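May, bench notes, second week with the Jaltunen demo kit

Picking up where I left off before lunch. The Jaltunen people want an answer on the loaner by the end of the month, and I still owe Demetrius a real opinion on whether we buy the hand, rent it, or send the whole thing back. So this is mostly me thinking out loud with some numbers in it.

Quick recap for anyone who skipped the earlier pages: the kit is the arm, the multi-fingered hand, the controller, and a year of their support plan. Halvorsen quoted us for a plain two-jaw setup on the same kind of job, and Gastura never called back (I've tried them twice, I'm done). The job is the Numeck line, sheet metal parts and small brackets, low volume, lots of changeovers. Right now a person does all of it and I'd like to free that person up for inspection.

Setup this time went way better than the first try. Power-on to first move was 11 minutes, and a chunk of that was me hunting for the right login on the laptop. The software still wants you to home every finger one at a time, which gets old fast! There's supposedly a "home all" in the next release. I asked support for a date and got a very friendly email with no date in it.

I loaded the small-part routine and lowered the speed cap to where I'm comfortable standing next to the table. Then I went through the grip presets again with the bracket, and after that the flat plate, and left the big panel for last since I knew it was going to be a fight. 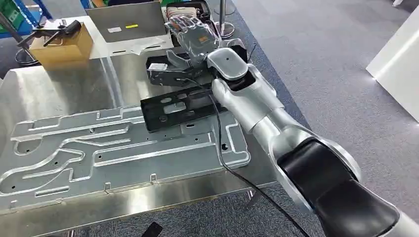 *Fingers up over the small parts, ribbed panel at lower left.*

Bracket first. I ran 9 picks on the stock "pinch" preset and it got 6 of them. The misses all looked the same to me: the thumb lands a hair late and the part rotates before the other fingers close. I changed the close order so the thumb goes first, and it felt a lot better, but I only had time for a couple of tries with it so I'm not writing down a score yet. If somebody wants to pick this up, the edited preset is saved as pinch_thumbfirst. Please don't overwrite the stock one, I want to be able to compare.

The perforated plate is a different animal. It lies dead flat, so there's nothing to get a fingertip under. The Jaltunen manual suggests sliding the part to the table edge and grabbing the overhang, and that does work, but it's slow and I don't love the idea of dragging finished parts around. Hooking a finger in one of the oblong holes was my other idea. Got it to lift once, then it swung and I hit stop. Worth another look with a slower lift.

Big panel: no. Not with one hand. It's too wide and it wants support on both sides, and I kept picturing it folding on me. Their sales guy told us large sheet was "within reach of the platform," and I'd like to hear him say that again with two of us in the room. For this one I think a vacuum tool beats fingers, any day, and Halvorsen does sell one.

Money. The support plan is $1,137 a month after the first year, and that's the number that bugs me - the hardware I can defend, the monthly I'm not so sure about. Demetrius Okafor thinks we can talk them down if we skip the phone support. I'm all for that, I've called exactly once and ended up fixing it myself while on hold.

What I like so far: changing parts is truly quick, with no jaws to swap and no bolts. The hand takes light bumps without faulting out. And the teach mode is fun, I'll admit it, I stayed an hour later than I needed to.

Still open:

- rerun the bracket with the thumb-first preset, full set of picks
- slow lift on the plate, hook through the hole
- ask Jaltunen what a replacement finger costs and how long it takes to ship
- get Halvorsen to price the vacuum tool as a separate line
- find a better route for the cable under the wrist before it snags on something

Leaning toward renting for another stretch. Controller is shut down, log files are in the shared folder under numeck_trials.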